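Textile Folding and Sorting Assistants (casual), Purstead
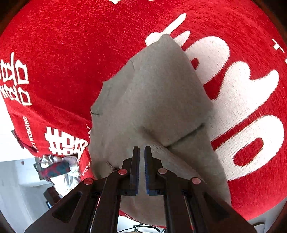 Cletgate handles household linen, blankets and cloth offcuts for hire and resale customers. We are seeking two casual assistants for the soft goods bench at our Purstead site. The work consists of laying out, folding and grading cloth by hand, to a written fold standard.

Position reference: 3614
Hours: 17 per week, day shifts
Reports to: Zawadi Swai, Soft Goods Lead

Duties

Lay out blankets and throws on the bench and smooth them before folding.
Fold felt pieces, including pieces with irregular or frayed edges, and record edge condition on the grading sheet.
Fold printed blankets to the specified panel size. Lettering need not face up unless the job card says so.
Identify loose fibres, seams, pulled threads and set creases. Trim loose fibres only where the job card allows it.
Keep grey and coloured felts in separate stacks.
Enter fibre type, colour and grade in the stock register.

Requirements

Ability to stand at a bench for up to two hours between breaks.
Ability to lift 8 kilograms to shelf height.
Normal or corrected colour vision. Grading includes close shades of the same colour.
Accurate written English for register entries.

Experience in a commercial laundry, theatre wardrobe or upholstery workshop is desirable. Formal qualifications are not required. Training in the fold standard is paid and is completed on site before the first rostered shift.

Applicants with a known sensitivity to wool or lint should state this in the application so that bench allocation can be discussed.

To apply, send a résumé and the names of two referees to Ryota Takeda, Staffing, Cletgate, quoting the position reference. Shortlisted applicants will be asked to complete a short practical folding task. Applications close October 6, 2020.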